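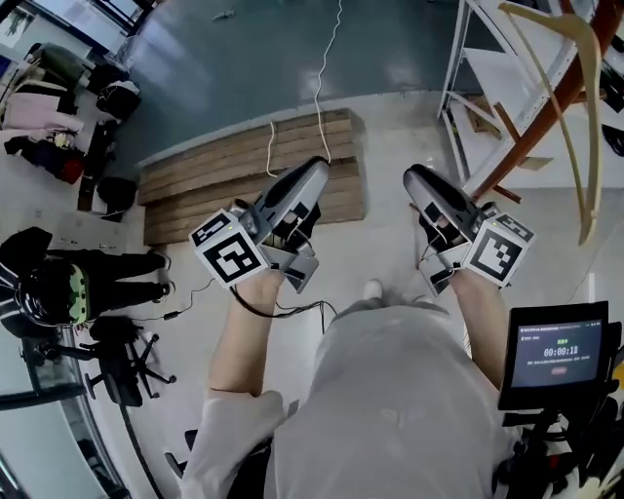

Hand-held grippers, left and right, each with a marker cube on the outer side

Condensation on inside of steel building walls, liner or no liner?

Home > Buildings and Sheds > Insulation and Moisture

Posted by slabside, 1 Dec 2023

I have a steel building, a Grendness kit, nearly 1000 square feet on a four-inch slab. The walls are white corrugated metal, single skin, screwed to horizontal girts. There is no insulation in the walls. The roof has a factory-applied felt on the underside and gives no trouble.

When the outside temperature drops overnight, the inside face of the wall panels gets wet. It beads up, runs down the low parts of the corrugation, and collects on the base angle. From there some of it goes onto the slab and some of it stays in the angle. I have surface rust starting at the screw heads along the bottom row and on the cut edges of two panels near the door.

Heat is an unvented propane heater that I run when I am working in there, normally a few hours in the evening. It is off overnight. There is one exhaust fan in the gable, manual switch, which I mostly leave off in winter to keep the heat in.

What I am trying to decide:

Do I need to insulate the walls to stop this, or will more ventilation do it?

If I insulate, can I put fiberglass batts between the girts and cover them with a steel liner panel? I can get liner panel cheap. A neighbor did his this way and says it is dry, but he has never taken a panel off to look.

Does the slab matter? I do not know if there is plastic under it. The building was up when I bought the property and the paperwork only covers the frame.

The building is on the north side of Ferraro, on low ground. Water stands in the field behind it after heavy rain but has never come in.

3 answers, sorted by votes

girtline

The water is coming out of the inside air. The panel is a single sheet of steel with nothing behind it, so its inside face sits very close to the outdoor temperature. When that temperature is below the dew point of the inside air, water forms on it. You can change two things: the amount of water in the air, or the temperature of the surface the air touches. Insulation only helps if it also keeps the inside air away from the steel.

Start with the sources, in the order I would suspect them.

The heater

An unvented propane heater puts all of its combustion products into the room, and water vapor is a large part of them. You are running it for hours with the fan off, then shutting it down and letting the building cool. The vapor stays, the panels get cold, and you find the result in the morning. A vented heater or an electric one removes this source completely. Unvented units also need fresh air while they are running, for reasons that have nothing to do with your walls. Check the manual for the opening size and get a carbon monoxide alarm if there isn't one.

The slab

Concrete passes water vapor from the soil. With a sheet of polyethylene under it, very little gets through. Without one, on low ground with standing water nearby, it can be a steady source all winter.

To test it, tape a square of clear plastic flat to the slab, all four edges sealed, and leave it for several days. Do this in the middle of the floor and again close to a wall. Liquid water or a dark patch under the plastic means moisture is moving up through the concrete. If the water is on top of the plastic, it came from the room air. A dry result in a dry month doesn't prove much, so do it while the field is wet.

If it fails, a penetrating sealer reduces the rate but does not stop it. An epoxy moisture barrier does better and costs more. Either one has to go on a clean, bare slab, and both will tell you on the data sheet the maximum moisture level they can be applied over.

Leaks that look like condensation

Before blaming the air, check the bottom row of screws from the outside. A washer that has split or been overdriven will let rain in, and it will show up in the same places you describe. Check the closure strips too. Condensation appears on cold, clear nights with no rain. A leak needs rain, or melting snow against the base. If you can, write down the weather each time you see water for a couple of weeks.
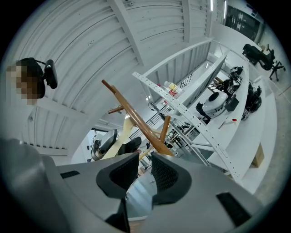

Insulating the walls

Batts between the girts with a liner panel over them is the method I would avoid. Fiberglass is open to air. A ribbed liner panel has laps and screw holes, and it is open at the top and bottom unless you fit closures. Warm, damp air gets behind it, passes through the batt and reaches the outer panel, which is now colder than it was before, as you have cut off the heat from the room. The water forms where you can't see it. Your neighbor's wall may be fine or may not be. He would have to pull a panel from the north wall on a cold morning to find out.

Three assemblies that do work on a single-skin wall:

Closed-cell spray foam directly on the panel. It bonds to the steel, so there is no air space and no surface for water to form on. It is the most expensive, it makes replacing a damaged panel difficult, and it normally has to be covered with a thermal barrier if the building is occupied. Ask your building department. The steel must be clean and dry when it is applied, and above the minimum temperature the installer gives, so it is a poor job for winter.

Rigid foam board across the inside face of the girts, foil faced, with the joints taped and the perimeter sealed with canned foam. The board itself is the air and vapor barrier. The work is in the sealing, and an unsealed gap at the base or around the door frame will undo a good part of it. Most boards of this kind also need a covering.

Vinyl-faced blanket, R-11 or better, with the facing to the inside and the tabs overlapped, folded and stapled. This is what many metal buildings have from the start, installed between the girts and the panel. Retrofitting it means taking the wall panels off. You could combine it with replacing the two panels with edge rust, but I would not strip a whole building for it.

With the second method you can still put your liner panel over the top. At that point it is only a finish and its laps do not matter.

Do not seal the outside base closures completely. If water does get into the cavity, from a screw or anything else, it needs a way out at the bottom.

Order of work

Do the heater first. Then run the fan for an hour after you finish for the evening, with an inlet open low on the opposite wall, and see how much water is left. Do the plastic test on the slab in the same period. If the walls are dry after that, whether to insulate is a question of heating cost and you can take your time over it.

For the rust, wire brush the screw heads, replace any with bad washers, and prime the cut edges with a zinc-rich primer. Let the base angle dry out first and clear any dirt from it. Dirt holds water against the panel for much longer than the steel would stay wet alone.

Comments on this answer

slabside: Heater makes sense. I had not connected the two. The wet mornings are all mornings after I have been in there, now that I think back. I will try electric for a week. For the plastic test, does the type of tape matter?

girtline: Anything that sticks to concrete. Duct tape lets go on a dusty floor. Brush and wipe it first, or use the butyl tape sold for panel laps.

slabside: Have butyl left over from the door trim. Thanks.

shedrow

Get a dehumidifier. I have one in mine and it pulls 8 pints on a bad day. Walls are dry. You have to empty it or run a hose outside. I also put a coat of Skomano on the lower part of the walls, which is supposed to soak up drips and let them dry off later. I can't say how much is the coating and how much is the dehumidifier, I did both the same weekend.

Comments on this answer

girtline: A compressor-type dehumidifier loses most of its output in a cold room and the coil ices up. If the building is unheated overnight, look for one with a defrost cycle and read the minimum operating temperature on the label. Absorbent coatings only buffer. They hold a fixed amount and then drip like anything else.

shedrow: Mine is heated.

postframe_dan_not

Agree with the first answer on the liner. I took down a wall built that way and the bottom of every batt was soaked and black, with rust on the girt flanges behind it. From inside it had looked perfect.

One addition. Buy a cheap temperature and humidity meter and hang it on the north wall, away from the heater and off the slab. Mine is a Grader, any make will do. Most of them show dew point. Compare that with the temperature of the panel, measured by taping a probe to the steel with a bit of foam over it. An infrared thermometer reads painted steel well enough and bare galvanized badly. If the panel is colder than the dew point you will get water, and you can see which way each change moves the numbers without waiting for a wet morning.

Also look at what you store in there. Green firewood, wet tarps and a vehicle covered in snow all put water in the air. I moved the firewood to a lean-to and it made more difference than the fan did.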